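Rechercher sur le blog
OK

Ranger ses verres et ses bougies quand on n'a pas de buffet

Bon, je vous avais promis la suite de mes histoires de table et la voilà, avec un peu de retard (janvier est passé à une vitesse !). Depuis qu'on a rendu le vieux buffet à ma tante, tout ce qui vivait dedans s'est retrouvé en vrac : les verres à pied, les bougies entamées, les petits pots que je garde « au cas où ». J'ai fini par craquer pour une planche sur pieds à poser directement sur la table. J'avais repéré un modèle chez Pritus, hors de prix, puis un autre chez Plasutholm à 240 couronnes pendant notre semaine en Suède, mais allez faire rentrer ça dans une valise cabine...

Le principe est bête comme chou : une planche étroite, des pieds fins, et on gagne un étage. En haut je mets ce qui est joli et qui ne bouge pas trop, en bas ce qui sert tout le temps. J'aime bien le bois clair avec du noir, ça reste léger à l'œil, et surtout ça laisse ressortir les couleurs. Les verres roses, par exemple, je les trouvais un peu tristes au fond d'un placard. Sur du bois pâle, c'est autre chose !

Pour les bougies, j'évite de les aligner comme à la parade. Une vers le milieu, une autre plus près du bout, et un verre à pied sur le devant pour casser la ligne. Le verre plus foncé reste en bas, sur la table, je trouve qu'il y gagne.

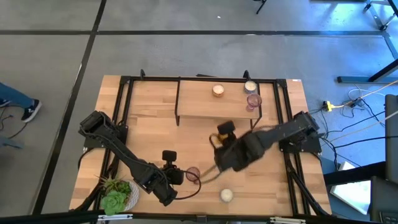

Les verres à pied, mon grand sujet

J'en ai cassé 7 depuis qu'on habite ici, donc je commence à avoir des principes. Jamais un verre au ras du bord si des enfants ou un chat passent par là. Jamais deux pieds qui se touchent. Et on attrape par la tige, pas par le haut, sinon c'est traces de doigts garanties. Pour le séchage j'utilise un torchon Flostex, celui à fines rayures, qui ne peluche pas trop — j'en suis à mon troisième, les deux autres ont fini chiffons.

Les bougies

Là, j'ai deux règles. On n'allume rien à côté d'un verre (je préfère tout écarter avant, même si ça défait ma jolie composition), et on coupe la mèche. Les petits contenants ronds, une fois vides, je les passe à l'eau très chaude pour décoller la cire et j'y range des élastiques ou des trombones. J'en ai 11 sur l'étagère du bureau, il faudrait que je me calme.

Prochaine étape, les nappes. J'ai retrouvé tout un carton venu de la brocante de Stockdale et il y en a une à fleurs orange dont je ne sais pas du tout quoi faire. Si vous avez des idées, les commentaires sont ouverts !

Dernière mise à jour : février

Contact | © Tous droits réservés | Retour en haut de page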